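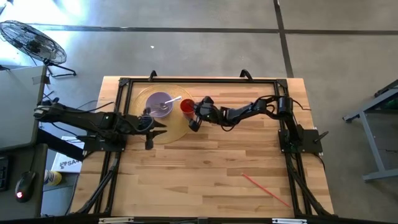 Kátia Lopes 来信说，她在家吃饭从来不铺餐垫，直到在特拉代尔（Traldale）上过一次餐桌课，回去才发现碗放在木桌上原来那么响。她还问，学校能不能把餐桌布置单独开成一门课，不必附在烹饪课后面。本校自2021年春季起已按此办理，餐桌布置现为独立课程，学员可单独报名。

关于我们

特拉代尔家政与餐桌礼仪学校位于普罗特索普（Proterthorpe）旧城区，面向成年学员及中小学团体，教授日常用餐的布置、餐具的使用与保养，以及家庭餐桌的收拾整理。本校不以宴会服务为主要方向，课程内容以一日三餐为限：一只碗、一只杯子、一块餐垫和几件餐具，如何摆放，如何取用，如何收回原处。

办学宗旨

本校认为，日常用餐值得认真对待。学员入学之初，多希望学习复杂的西式摆台，本校则要求从单人位开始。单人位的练习包括餐垫的定位、碗与杯的间距、勺与叉的朝向，以及餐后各件的收取次序。完成单人位考核后，方可进入双人位及家庭桌的学习。

课程设置

基础班共16课时，每课时教授一个主题，内容依次涉及桌面清洁、餐垫的种类与养护、碗碟的取放、杯具的握持与摆位、金属餐具的擦拭，以及汤匙在碗中与碗外的放置。汤匙一项历来讨论最多。本校的做法是：用餐未毕，汤匙可留于碗内；用餐已毕，应取出平放。各地习惯不同，学员家中另有规矩的，从其规矩。

家庭班以家长和子女同班的形式开设，每班不超过17人。课上使用的碗、杯以色彩分明者为宜，便于年幼学员辨认自己的位置。家庭班不设考核，结业时发给课堂手册一本。

团体课程由学校或机构预约，内容可按来访团体的需要调整，请至少提前两周与教务处联系。

教室与器具

本校教室均使用木质桌面。木桌需要日常养护，本校要求学员下课前以拧干的软布顺木纹擦拭，水渍即时吸干，每年十二月停课期间统一上油。圆形编织餐垫不可浸泡，用后以软刷除去碎屑，平放于通风处，不得卷起或对折。

器具室现登记在册的碗、杯、碟及各类餐具共1394件，另有餐垫及桌布若干。其中一部分由弗鲁比尔街的老店弗拉诺（Flano）供应，该店自建校起即为本校配补餐具。器具出借须登记，归还时由值日教师检查，有缺口的碗碟不再用于教学。

历史沿革

本校前身为弗鲁贝尔（Wróbel）家庭烹饪讲习所，最初只有一间教室，餐桌布置是每堂烹饪课最后一刻钟的内容。后因报名者日多，讲习所迁至现址，改用今名，并将布置与烹饪分开授课。讲习所时期的几张长桌至今仍在二楼教室使用，桌面经多次打磨，边角已略有磨圆。

迁校以来，在本校修读各类课程的学员已有近3000人次。部分学员结业后返校担任助教，协助家庭班的教学。

师资

本校教师均有多年家政或餐饮教学经历，每学期开课前须集体备课，统一各班的摆放标准。标准以书面形式存于教务处，学员可随时查阅，对标准有异议者可书面提出，教务处于学期末一并答复。

报名与参观

基础班每季开班一次，家庭班于周末上课。报名表可在前台领取，亦可来函索取。有意参观者请事先预约，参观期间请勿移动桌上已布置好的器具。

学员须自备围裙及软布一块，其余用品由本校提供。因故缺课者，可于同季其他班次补课一次，须在缺课前告知教务处。

本页内容更新于2021年3月29日。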